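Narum Gripper Project — Progress Report to the Brirkthorpe Fund

Last updated: August
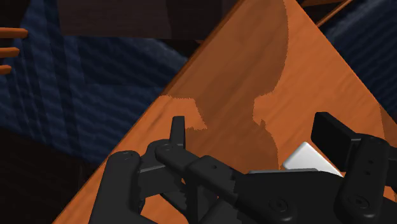 The main subject of this report is the grip fault which stopped our work for three weeks. In the simulator, the program reported a successful grasp when the fingers had not closed on the object. The arm then lifted, moved to the drop point and opened, and the log recorded a completed task. We found the fault when we compared the logs with the rendered views. The small white cube near the right fingertip pad is our standard test object, and the fingers must close on it from both sides before any lift is allowed. In the faulty runs, contact with one pad only was enough to pass the check.

We reviewed all 2,741 recorded grasps. Nearly 600 of them had to be removed from the training set. This was a big loss for us, and we are sorry that the first report gave a success rate which was too high. Please do not use that number any more.

The cause was in the contact module, which we took over from the older Fudness code. It added the forces of the two fingers together and compared only the sum with the limit. Now each finger is checked separately, and the check is repeated after the lift. If it fails, the arm stops and holds its position.

We consider this also a safety matter. The same module was planned for the real arm in the Escobedo laboratory, where a dropped part could hit a person's hand. The transfer to the real arm is on hold — we will not start it until the new check has passed 20 full test sessions without a false grasp. At this moment three sessions are finished, all without a false grasp.

We do not ask for additional money. We ask only to move the transfer milestone to the next reporting period.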